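Kerr Two-Finger Gripper, Try-Out Pair

Price per pair: $1,575
Sold by: Warkenport Bench Supply
Listing updated 25 September 2018

We know how hard it is to pick a gripper from a spec sheet, so we're happy to send you a pair of Kerrs to try on your own arms before you make up your mind! Each one comes with its mounting block, a cable and a printed setup guide that Eirini Michailidis wrote (and keeps rewriting, so do tell her if a step gave you trouble).

You can keep the pair for the whole of August or any other month you like, and if you'd sooner compare it with the Bisness gripper we'll pack both in one crate. Customers with two arms usually ask us how the Kerrs manage with kitchen things, and we love that question, so our own bench is set up for just that.

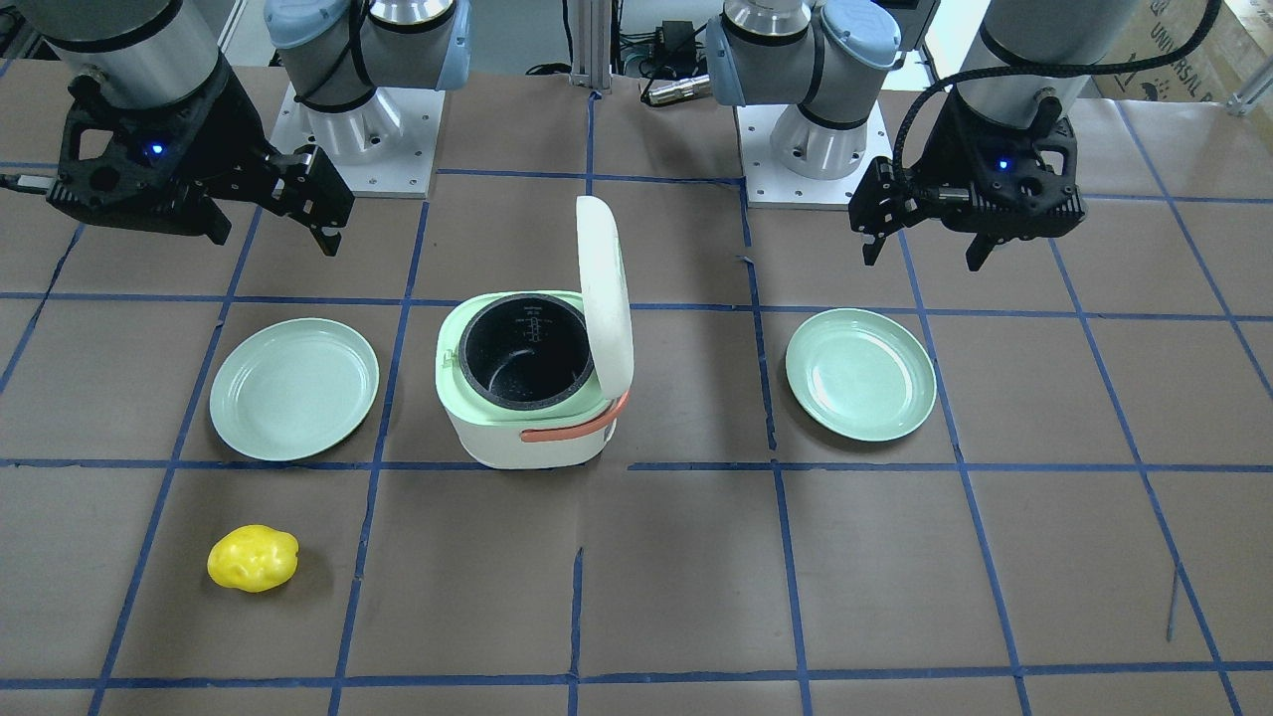 Kerr grippers on both arms, with the rice cooker open and a plate on each side.

Blue tape on brown paper makes a very good grid, by the way, and it's cheap to redo when you change your layout.

Shipping weight: 77 oz
Spare fingers: sold in sets of 2
Questions about fit or cables? Write to Kadir Kılıçarslan at our Kitadbridge shop, and please mention which arm you have.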